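Zilta drops price of Toltari phone, new model due in August

Friday, January 30, 2026

Zilta has cut the price of its Toltari handset again. Now $165 at most stores, no trade-in needed. The company confirmed the change this morning in a short note to dealers and didnt say how long it will last.

A phone with a thin red edge, dark screen and pill-shaped home button.

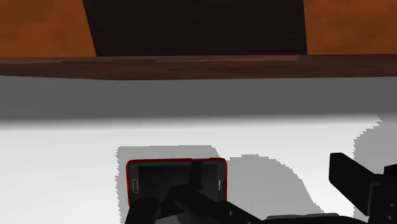
What buyers get

Same phone as before. 400 hours of standby, Zilta claims, and a two-year warranty. Carrier Heo will keep selling it on contract — over 878 shops are taking part, mostly in smaller towns. Online orders ship in 8 days.

Facundo Cáceres, sales head at Zilta, said the old stock has to move before summer. "We'd like it in people's pockets, not in a warehouse."
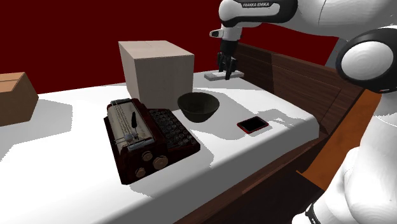 Rival Ondorer has not matched the price so far. A spokeswoman would only say the firm is "looking at teh market." Zilta's next phone is planned for August. No name yet, no price. Dealers expect to hear more in spring.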